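Wrist view only, or add a fixed camera? Fork grasps in sim

Drerkitier forum > Data collection > Simulation

tallow_k
Sunday, 9:14 am
I have 478 simulated episodes of a two-finger gripper picking up a plastic fork from a wood table. Wrist camera only. The policy trained on them closes on the handle in most rollouts but drifts when the fork starts rotated past 90 degrees. Would you collect more of the same, or re-render everything with a second camera?

Skivlow
Sunday, 9:40 am
Check your start poses first. Plot the yaw histogram. I had the same drift and only 32 of my episodes began with the tines facing the base.

tallow_k
Sunday, 10:22 am
103 of mine start past 90 degrees. Thin, but not as thin as yours.

nnava
Sunday, 11:05 am
I would re-render. Once the gripper closes, the fingers and linkage hide most of the handle in a wrist view, and the policy has to infer grasp depth from the head and tines. If you logged simulator states you don't need to collect anything again, just replay and save both streams.

Skivlow
Sunday, 11:31 am
Disagree. A second camera doubles storage and gives you one more extrinsic to calibrate on hardware. The tines give you yaw directly. Fix the distribution, then decide.

nnava
Sunday, 11:48 am
Yaw, yes. Depth along the handle, no. I ran both on the Ledesma set, 306 episodes each, same seeds. The two-camera policy had fewer slips on lift. I can send the configs.
— Nayeli Nava

ferrule9
Sunday, 1:17 pm
Is the table texture randomized? With one wood texture the encoder can key on the grain direction. Flerkitz has a texture swap hook that runs at replay time.

tallow_k
Sunday, 2:03 pm
One texture, no swap. States are logged, so replay is possible. I'll rebalance yaw first, with the camera unchanged, and swap textures in a separate run so the two effects stay apart. Nayeli, please send the configs anyway. Wrist view after the close, for reference:
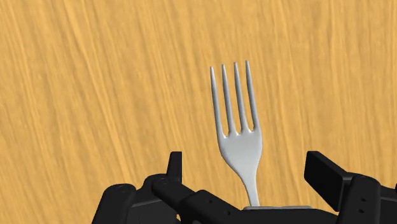 Replay is set to 32 workers and the yaw bins are 15 degrees wide. I'll post the histogram when the first batch finishes.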